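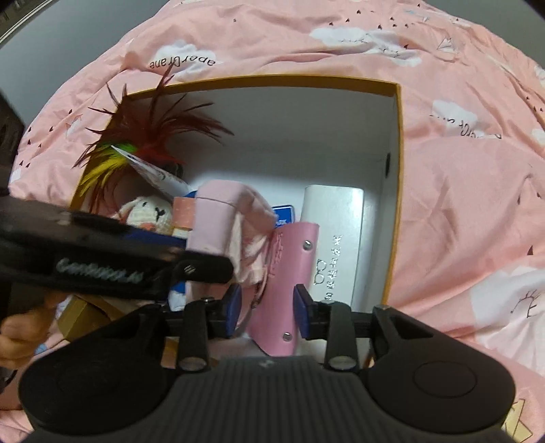

## 3.2 Mischbehälter: Ordnen von Kleinteilen im offenen Kasten

Gegenstand der Übung ist ein flacher, offener Kasten mit senfgelbem Rand und hellem Innenraum. Der Inhalt ist ungleichartig: Textilien, Federspielzeug, Karten, kleine Packungen. Für solche Bestände verwendet das Skript den Begriff *Mischbehälter*.

**Belegung.** Maßgeblich ist die belegte Bodenfläche, nicht die Stückzahl. Liegt der Inhalt links und vorn, bleibt hinten eine zusammenhängende Restfläche. Sie ist beim Einräumen zu erhalten, solange die Belegung unter 50 % liegt.

**Überstand.** Federn, Quasten und Bänder dürfen über den Rand ragen. Sie werden in eine Ecke gestellt – Stiel nach unten, Fächer nach außen. Stapelbar ist der Kasten dann nicht mehr.

**Untergrund.** Auf Bettzeug steht der Kasten selten eben. Vor dem Messen Neigung notieren.

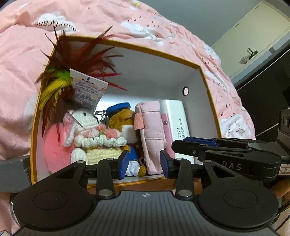 ## 3.3 Formstabile und weiche Teile

1. Karten und bedruckte Packungen (vgl. die weiße mit der Aufschrift „Vaseline“) hochkant stellen, Schrift lesbar.
2. Gehäkelte Figuren nicht unter Druck lagern. Kragen und Blütenkränze verformen sich.
3. Plüsch füllt Ecken und stützt benachbarte Teile.
4. Metallverschlüsse und Kettenglieder von Maschenware trennen – Gefahr gezogener Fäden.

Aufgabe bis Juni: Kasten nach dem Erfassungsbogen Havby aufnehmen, Randhöhe 14 cm ansetzen, Überstand getrennt ausweisen. Umfang fast 21 Zeilen.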